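Clallatton Boundary Stones Survey
Progress report to the Forsyth Fund
2018-11-16

Summary

The survey remains on schedule for completion in March. Field recording is finished in the northern half of the county and under way in the southern half. The online register has been moved to Codero, and the first batch of records is open to the public. One item of spending has shifted between budget lines, as explained under Budget.

Field recording

Twelve townships were planned for this period and all have been walked. In the Povbridge area, 18 stones shown on the old county maps were located and recorded. Most are plain granite markers with a single cut letter on the side facing the road. Two have been reset in concrete, and their present positions do not match the maps. Both positions are given in the record - the mapped one and the current one - with a note on how each was obtained.

Stones that could not be found are listed separately and are marked "not located". We have avoided the word "lost", as several lie in areas of heavy brush that will be easier to search after leaf fall.

Archive work

The printed township histories and road surveys have been checked against the field sheets for the northern townships. Where a printed source gives a different inscription from the one on the stone, both readings are kept.
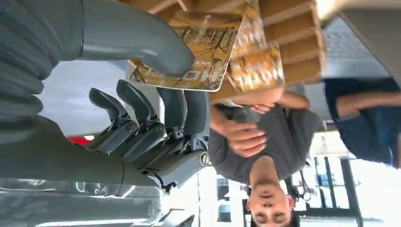 Figure 1. Robotic hand with one fingertip against a printed book.

Spelling of township names varies between sources. The register now uses the modern form as the main heading, with older forms held in a second field that can be searched. Page references have been added to 15 records that lacked them in the last report.

Register

Each record has a number, grid position, material, height above ground, inscription and condition. Records can be sorted by township or downloaded as a spreadsheet. Duplicate entries caused by stones standing on a shared boundary have been merged, and the merged record lists both townships.

Budget

Travel is under budget by 12 percent. We have used part of this to pay for additional map scans, within the limit allowed by the grant terms. No other changes are requested.

Next period

- Complete the southern townships, weather permitting.
- Return to the "not located" sites near Povbridge.
- Add photographs to the remaining 20 records in the first batch.
- Send the draft condition notes to the county highway office for comment.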